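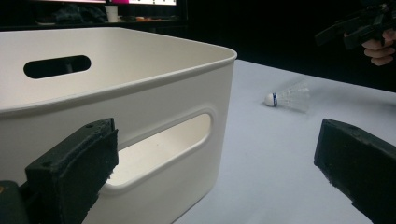

Ticket 1324 — Bergeron storage bins, rim splitting at the handles
Opened by Murray Kerslake, Ziltville rec center

Hello again, and thank you for being so quick over the lids in September! We have 6 of the white Bergeron bins for the badminton club, and two have started to split. I should say which model, as your catalog has several: ours is the big one with the rolled rim and the oval handle openings, and the near opening has a raised border around it. The splits start at the top corner of that border and creep up toward the rim. We only keep shuttlecocks and a few nets in them, so it can't be the weight. Could it be the cold in the shed?

Reply from Mahmoud Gaber, Grevport parts desk

Hi Murray, good to hear from you — cold could certainly do it, especially if folks lift by one handle. Would you flip a split one over and read me the batch number on the base?

Murray Kerslake, 18 November 2002

It says 915 on both of the bad ones. The others have a different number, and they're fine so far. We've been lifting them two-handed since you wrote, and the kids are being very good about it.

Mahmoud Gaber

Thanks, that helps a lot. Two replacements are coming from the Trodus warehouse, allow 5 working days. Keep the old ones for now, please.

Status: waiting on delivery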